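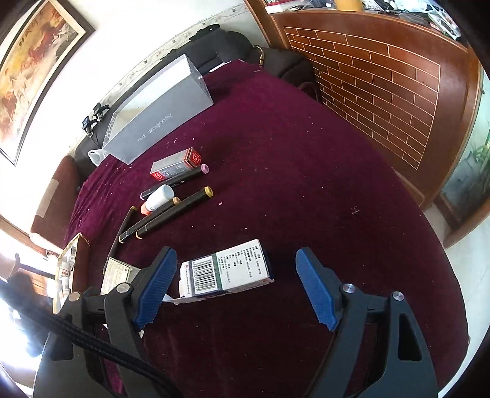
Wie viele Vorführungen braucht ein Roboterarm, bis er eine simple Aufräumaufgabe halbwegs beherrscht?
Bei uns waren es 192 Durchgänge von Hand, und dann hat er die einfachen Fälle geschafft und die fiesen noch lange nicht.

So, jetzt aber von vorn. Im letzten Rundbrief hatte ich ja versprochen, mal zu erzählen, was ich den ganzen Oktober über getrieben habe. Kurz gesagt: Ich habe aufgeräumt. Mit einem Handgreifer, immer wieder dieselbe Sorte Kleinkram, Stifte, Schachteln, Fläschchen, und alles kreuz und quer auf dem Bett, so wie es bei normalen Leuten eben herumliegt (bei mir jedenfalls!). Greifer drüber, Backen zu, anheben, ablegen, nächstes Teil. Ein Durchgang dauert etwa 35 Sekunden, wenn man nicht trödelt.

Angefangen hatten wir mit Fernsteuerung. Moataz Hajji saß am Pult, der Arm stand zwei Meter weiter, und nach einem Nachmittag hatten wir 12 brauchbare Aufnahmen und beide schlechte Laune. Man spürt einfach nicht, wann man etwas berührt. Mit dem Greifer in der Hand merke ich sofort, ob ein Stift wegrollt, und korrigiere, ohne groß darüber nachzudenken. Genau diese kleinen Korrekturen wollen wir im Datensatz haben - die lernt Ondero (so heißt unser Modell inzwischen, fragt nicht) nämlich erstaunlich gut.

Was ich unterschätzt habe: dunkle Stifte auf dunklem Samt. Mit den Augen kein Problem, fürs Modell anfangs eine Katastrophe. Und Beipackzettel! Flach aufliegendes Papier kriegt man mit zwei Backen nur über die Kante zu fassen, und selbst ich habe mich dabei oft verhakt. Moataz meint, wir sollten die misslungenen Griffe mit aufheben und extra markieren. Ich war erst dagegen, inzwischen finde ich die Idee ziemlich gut.

Als Nächstes nehmen wir uns weitere 100 Durchgänge vor, diesmal abends bei Lampenlicht. Wer selbst mit Handgreifern arbeitet und einen Trick für Papier hat: Schreibt mir bitte, einfach auf diese Mail antworten!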